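Leveling a table on a sloping floor: shim the feet or fix the top?
Posted in Furniture and Fittings, November 2018
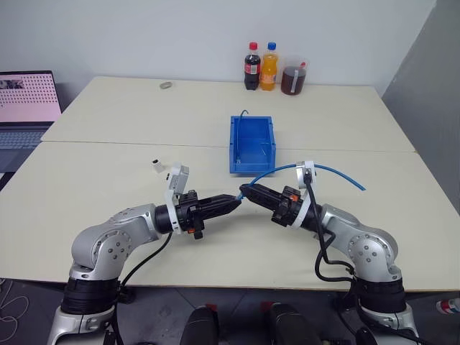

The tabletop, light cream finish.

benchmark_left
The table is a Leclerc with four legs and screw-in feet. It stands on the ground floor of a unit in Comurstead, built in 1989, concrete slab with sheet vinyl glued straight down. The slab falls toward a floor drain that was capped before we moved in. The fall isn't even. It is worst near the drain and close to nothing at the wall.

I set an Esano spirit level on the top in both directions. Front to back, over a depth of 900 mm, I read a 2 mm drop. Left to right the bubble is between the lines at both ends but not in the middle, which makes me think the top itself has a slight sag. There is also a rock. Press on the front right corner and the back left foot comes off the floor.

What I have tried so far:

Wound the front right foot out until the rock stopped. It came back within a week.
Put folded card under the same foot. It compressed.
Turned the table end for end. The rock moved to a different corner, so the floor is at least part of it.

The feet have a short thread and I am near the end of it on one leg. Is there a correct order for doing this, or do I just keep adjusting until it looks right? And should I deal with the sag before or after the legs? I would like to have it finished before the end of December and I do not want to grind the floor.

slabandscreed
There is an order. The usual mistake is chasing the rock first. A rock only tells you that the four feet are not in one plane with the four points of floor they stand on. You can remove it by moving any one of the feet, and three of those choices can take you further from level.

Do it this way.

Wind all four feet fully in, then back each one out by two full turns so you have movement in both directions. Mark the floor beside each foot with tape, so the table goes back to the same position if it gets nudged. With a floor like yours a small shift sideways changes the answer.

Find the high point of the floor. Lay a straightedge across each pair of foot positions with the level on top of it. The foot on the high point is your reference and you don't touch it again.

Level along one side from the reference foot, then across to the other side. That gives you three feet set. Only then bring the fourth foot down until it makes contact. Turn it by hand until you feel resistance, then a quarter turn with the wrench. Any more and you start twisting the frame, and a twisted frame reads as a sag in the top.

Lock the nuts. If your feet have no lock nuts this is very likely why the rock came back — the thread walks under vibration and whenever somebody leans on the table. Jam nuts are cheap. Check the thread size before you buy.

Check the level itself while you are at it. Read it, rotate it end for end on the same spot, and read it again. If the bubble settles in a different place the level is out, and your 2 mm could be more or less than that.

On the short thread: don't use card, cork or anything else that compresses. Use a hard plastic or steel packer under the foot, larger than the foot in both directions. Presico sells leveling feet with a longer stud, and those are a better permanent answer if the insert in the leg will take them.

As for the sag, leave it until the legs are done. Measure it with the straightedge directly on the top and a feeler gauge in the gap. Half of the sags I get asked to look at go away once the fourth foot has been backed off.

tinroof37
just put a beer mat under it, worked for mine for years

joist_hanger
Agree with the order given by slabandscreed. Two additions.

Glued sheet vinyl creeps under a small foot. Expect the reading to move over the first few days, then settle. Set it, leave it loaded as normal, come back after a week and correct it once. If it still moves after that, look at whether the vinyl has come away from the slab near the old drain. Tap it with a knuckle and listen for a hollow sound.

If a real sag remains, check the fixings between the top and the frame before adding a support rail. On tables with slotted brackets the screws work loose, and the middle of the top drops onto whatever is below it. Tighten from the center outward, a little at a time. Should a rail be needed, fit it with the table already level, and don't jack the top up past flat to make room for it.

benchmark_left
Thanks. No lock nuts on any of the feet. The level read the same both ways when I rotated it, so the drop is real. I have ordered jam nuts and will start again from the back left, which is the high point according to the straightedge. Will measure the sag after that.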